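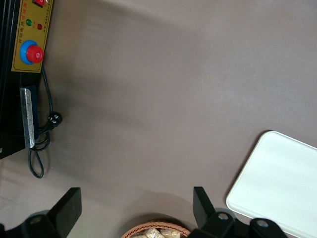

Opened by Laine Butkienė on 6/16/19
Ticket 506, Sturka play food, packing table

Hello support,

I have taken over the packing table from Benedicta Ackah and I have two questions on the machine with the yellow panel. The red writing on the panel is in Chinese and I cannot read it. I would like to know the meaning of the green light and the red light, and what the big red knob is set for. The small white marking at its center does not help me. The manual is not in the drawer.

I have left the plug out on the table and I will not connect it until I have your answer. The cord is in a tangle and I will straighten it also.

Laine

Reply from Normunds Vaher

Hello Laine, thank you for waiting with the plug. Please lay the cord straight and look along all of it for cuts. Gunārs has the translated manual at Granau and will send a copy of the pages for the panel. Please do not turn the knob before you have them. Which item are you packing, and do you have a problem with the wrap too?

Reply from Laine Butkienė

It is the toy sandwich, the one with the ruffled green lettuce and the red sauce line on the bread. The film is tight on the body, but at the top there is a crinkled flap which sticks up. The order for Jaunzems is 18 pieces and they asked for a flat top. I do not know if I should trim the flap or fold it down. 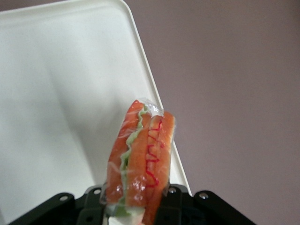

Steps agreed

1. Do not trim the flap. Fold it toward the back slice and fix it with one small clear sticker.
2. Make 2 pieces like this and show them to Lieselotte Pfeiffer before the rest.
3. Keep the plug out until the manual pages arrive.

Status: waiting for Gunārs Urbonaitė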